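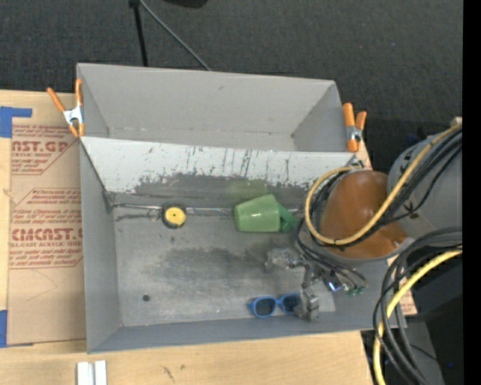 Figure 6.1 The two-compartment bin, with a tape measure, a cup and a pair of sunglasses in the front compartment.

Chapter 6
Picking Objects from a Bin

6.1 A morning at Noltthorpe

Each June the Samton workshop in Noltthorpe opens its doors to students from the technical colleges nearby. Visitors are let in at 9:30 and taken through the building in small groups. Most of the tour covers machines that have been in use for years: a conveyor sorter, a palletizing cell, a labeling line. The last stop is a bench where an arm is set to pick household objects out of a bin and move them from one compartment to the other.

Students tend to expect very little from this bench after the palletizing cell, which lifts full cartons all day without a pause. The bench is slower and the objects are ordinary. It is also the stop that produces the most questions, and those questions are the subject of this chapter.

The palletizing cell handles one kind of carton, and every carton arrives at the same place in the same position. The program that runs it stores a pickup point and a drop point, and little else. At the bench, the objects are different from one another and may lie anywhere on the bin floor. A cup on its side has to be gripped differently from a cup standing upright. Sunglasses are thin in some places and wide in others, and they can be damaged by a grip that would suit a tape measure.

6.2 What the visitors are shown

The demonstration runs in three parts. In the first, the host places one object in the front compartment and the arm moves it to the rear. In the second, several objects go in together. In the third, a visitor arranges the objects, and the host asks the group to predict which one the arm will try first and where the fingers will close.

The predictions are often wrong. People choose the object that looks easiest to a human hand – usually the cup. The control software, a package called Zumar, ranks possible grips by a score. An object near a wall scores lower if the fingers would have to pass close to that wall, even when the object itself is simple to hold.

The bin takes a good deal of wear. In Figure 6.1 the divider is scraped and its lower part is worn dark. Clamps hold on to the bin at its upper corners. A bin that shifts by even a small distance no longer matches the position stored in the software, and every grip planned after that will be off by the same amount.

6.3 The Nomura log

The workshop keeps a record of every attempt at the bench, known as the Nomura log. One section of it, used throughout this chapter, covers 1350 attempts. Of these, 179 are marked as failures. A failure is any attempt in which the object does not end up in the other compartment.

The log gives each failure a cause, chosen from a short list:

Missed – the fingers closed without touching the object.
Slipped – the object was lifted and then dropped.
Blocked – the gripper touched a wall or another object first.
Stopped – the operator ended the attempt.

Before reading on, work out the failure rate for this section of the log. You will need it in 6.4, where we compare it with a later section of 400 attempts made after the grip scores were adjusted.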